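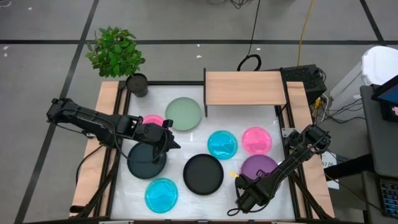 31/12/2024

Last day of the year and I spent it putting plates on a shelf. I want that written down somewhere, in case I ever start a sentence with "in my line of work."

The bus into Jarkstead was running on the holiday timetable, meaning it ran when it felt like it, so I got to Vultley late and still beat everyone with a salary. Turned on the arms, let them find their home position, logged in to Trirnari. Trirnari wished me a happy new year and asked me to change my password. The total at the top of the page said 2,911 good episodes since May. I know I did most of those. My shoulders know it too.

The task text hasn't changed: pick the plates up off the table, put them on the wooden shelf. A child of four would get the idea in one go and then ask for a snack. The policy needs me to do it over and over, never quite the same way, with the colors moved around, so it doesn't learn that pink lives on the right and fall apart the day pink lives on the left. I spread everything out again after every take. It's like being a waiter in a restaurant where no one eats.

There was a long thread before the break about whether the round things are plates or lids. The task text says plates. One of the engineers says that anything see-through with a rim is a lid and the labels should say so. I've stayed out of it. The grippers don't care what it's called, they care that it's flat and slides away when you push at the rim.

About that. If you come in from straight above you get nothing, the fingers just tap. If you come in too low the plate scoots off toward the other arm like it's got plans. What works is to come in at an angle, get one finger under the rim, wait a beat, and then close. The beat matters. I spent most of the summer skipping the beat, and the first policy trained on my summer skipped it too. It would lunge at a plate, miss, stand there, and lunge again. People came over to watch and said it looked impatient. I said hm.

That's the part of this job I still can't get used to. You do a small dumb thing with your hand, without thinking, and some weeks later a machine does it back to you. I used to give the left arm a little lift before every grasp, as if I were clearing my throat. Now it does that. Rowlands, the people paying for all this, asked in a call if the lift was a safety feature. Someone on our side said yes. I was muted.

Did the long takes first while my wrists were fresh. 36 seconds was my best clean one, and I didn't save it, having bumped the shelf on the way out. You aren't supposed to save the ones with bumps. You also aren't supposed to save the ones where you go slow and careful like you're defusing something, because then it learns to dither. The guidelines ask for "natural, confident motion." I'd like to see whoever wrote that be natural and confident through a pair of handles with a lag on them.

The pink and the purple were up first on most of today's takes. No reason for it. They were closest to the shelf and I wanted my coffee.

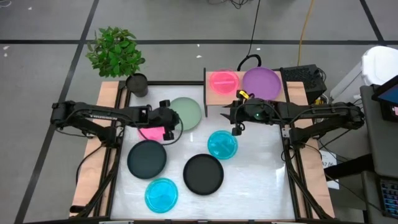 Stop driving both arms at once, said the message that came in from an engineer at lunchtime, with no hello on it. The new takes had one hand wandering around while the other one worked, and the model couldn't tell which hand was supposed to be doing something. Park the idle arm or give it a job. And please leave some mistakes in, small ones, with the recovery, because a policy that has only ever seen things go right has no idea what to do after a slip.

I read that twice. So: be natural, be confident, keep the other hand still, and drop things now and then, but well.

I wrote back "ok!" with the exclamation mark, then sat and looked at the arms for a while.

To be fair, the advice on slips is right. The best thing I ever saw the policy do was lose a black plate off its fingers, back up, and go in again from the other side. I'd done that exact save one evening in the fall when I was tired and swearing at it. It had kept the save and left out the swearing. I was prouder of that than of my driving test.

The afternoon was slips, then. It's harder than it sounds to drop something on purpose and make it look like an accident. My first few were pure theater. I let go of one so grandly it may as well have had music behind it. Threw those away. After a while I stopped trying and they came by themselves, the way they do at hour five, and I got 45 I was happy with. I'd tag each one "recovery" and write a note, and the notes got shorter as the day went on. The last one says "oops, ok."

Parking the left arm was worse. I kept reaching with it. Try brushing your teeth while holding the other hand perfectly still and then do it 72 times, that was the count for the right-arm set. Around the middle of it I caught my left hand lying on my knee curled up like a gripper. It stayed like that on the bus home.

Watered the plant before I left. It's in the background of every take we've got, so I suppose if it dies we'd have to collect everything over again. I've never raised this with anyone. I just water it.

Home by six. Cooked, washed up, and put the dishes in the cupboard with one finger under the rim, and waited a beat. Didn't notice till the third plate. I'm off tomorrow and then it's glasses, apparently, Rowlands want glasses. They'll need a lower grip and I should ask if anyone has bought spares.

Must change that password, it only let me snooze it once.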